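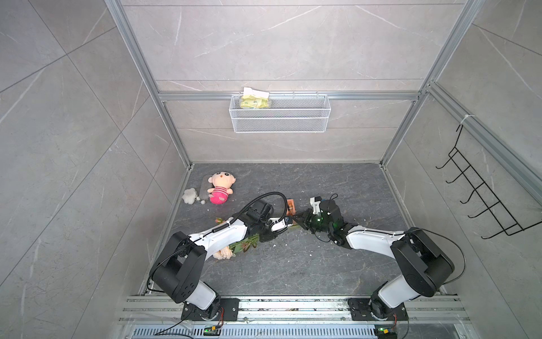

4. Entretien des fleurs artificielles

Le présent chapitre concerne les tiges et bouquets de la gamme Prevholm, livrés ou non avec leur vase. Les fleurs artificielles ont la réputation de ne demander aucun soin. Cette réputation leur vient surtout de gens qui n'époussettent pas.

4.1 Mise en forme à la réception

Les tiges voyagent à plat et arrivent avec l'air d'avoir mal dormi.

1. Coupez le lien de transport. Gardez les ciseaux loin des pétales.
2. Posez chaque tige de tout son long sur une surface propre.
3. Dépliez les feuilles une à une, en partant du bas.
4. Écartez les pétales du bout des doigts. Un bouton resté fermé après trois essais restera fermé ; placez-le à l'arrière.
5. Courbez légèrement la tige. Dans la nature, rien ne pousse à l'équerre.

Note : la référence 774 (tige longue, rose pâle) se plie en deux endroits au maximum. Au troisième, elle prend une décision toute seule.

4.2 Composition du bouquet

1. Choisissez la tige la plus haute et couchez-la en diagonale devant vous.
2. Ajoutez les suivantes par-dessus, têtes décalées, tiges croisées au même point.
3. Nouez à 19 cm de l'extrémité avec le raphia fourni. Si le raphia manque, écrivez au service Iyengar, qui vous demandera une photo du raphia manquant.
4. Redressez l'ensemble et tournez-le d'un quart de tour avant de juger.

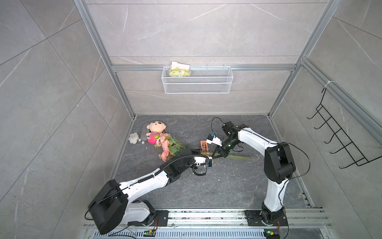

Fig. 4-2. Bouquet rose couché en diagonale, tiges longues.

4.3 Dépoussiérage

Fréquence conseillée : une fois par mois. Fréquence constatée : en août, la veille de l'arrivée de la belle-famille.

1. Utilisez un pinceau doux ou un sèche-cheveux réglé sur froid.
2. Travaillez du cœur vers le bord des pétales.
3. Pour les feuilles, un chiffon à peine humide suffit.

ATTENTION : n'utilisez ni laque, ni vinaigre, ni la recette de votre voisine. La garantie Irno ne couvre pas la voisine.

ATTENTION : tenez les fleurs à distance des bougies, des radiateurs et des chats. Les deux premiers s'éteignent.

4.4 Arrosage

Sans objet. Le service clients de Brulthorpe tient à ce que ce paragraphe figure dans le manuel.

4.5 Rangement hors saison

1. Enveloppez les têtes dans du papier de soie blanc. Le papier journal déteint.
2. Rangez à plat dans le carton d'origine, à l'abri du soleil.
3. Inscrivez le contenu sur le couvercle.

Révision du chapitre : Si-woo Joo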